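Hesska back issues to be offered in digital form

Sunday, March 28, 2021

The quarterly magazine Hesska will make its full run of back issues available to subscribers through the Ovimano reading platform. The archive holds 466 issues, scanned page by page from the publisher's bound volumes, with covers and map supplements included. 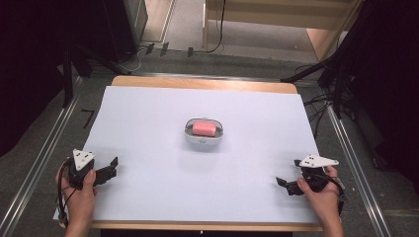 Access

Print subscribers receive archive access at no added charge. A digital-only subscription is also offered and covers the same issues. Up to five devices can be registered to one account. Libraries need a separate license, which is issued by Estell, the publisher.

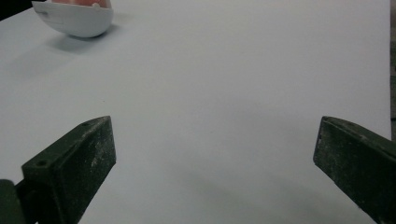 File format and search

Pages are stored as searchable PDF files. Text recognition has been completed for more than 70 percent of the archive. The remaining issues can be browsed by date and table of contents until their text is added.
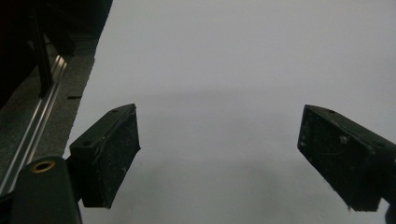

Black gripper fingers over a pale surface.

The print edition continues with four issues per year. Yazıcı remains the printer, and the page size does not change.

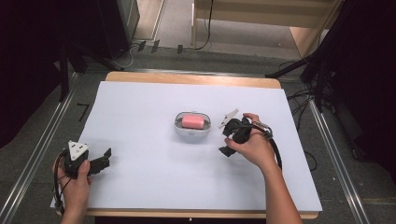
Starting with the July issue, Hesska will use one set of color files for print and screen. Until now the two were prepared separately, and light tints often differed between them. Pale areas such as the lavender-white sheet under the small oval tray in the photograph will keep their tint in both editions, and the pink of the block in the tray will be matched to the same profile. Older issues keep the color of the original scans.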